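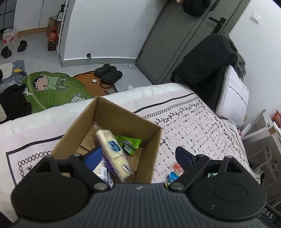 I have been trying to get a care package to my nephew Julián for almost 1000 miles' worth of good intentions, and in July I finally got my act together. He's in his first year away at school and he texts me about food more than he texts me about classes (I'm choosing to take that as a compliment!). So I've gotten a bit obsessed with how to pack a box that gets there in one piece. My method is to put an open cardboard box on the bed, plain brown, no lid, and fill it right there, where I can spread everything out and keep changing my mind. A kitchen table is too small for this and the floor is hard on my knees.

The heavy stuff goes at the bottom, and socks go in every gap. Socks are the best packing material ever made and he always needs them anyway. My neighbor Shaohua Liao, who mailed boxes to two daughters for years, swears by writing the address on a card and tucking it inside too, in case the label comes off. I do that now. She also told me to quit sending chocolate in the summer, after I mailed 2 bars that showed up as soup.
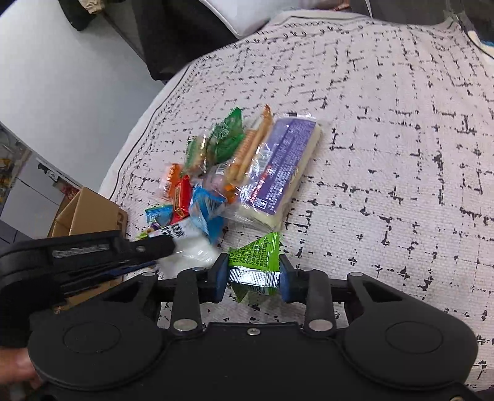

Little snacks are what get him most excited, way more than one big bag of anything. He can stick one in a coat pocket, or trade it with his roommate, or eat it at midnight over his homework. I save the small things for last and let them fall down the sides, so he has to dig for them. My mother did the same for me when I was living in Skumitz and I can still remember shaking out the box to check I hadn't missed any.

Postage was more than the stuff inside, as usual, and I grumbled all the way home from the counter. Then he texted me a row of exclamation points and a request for more socks, so I've already got the next box started.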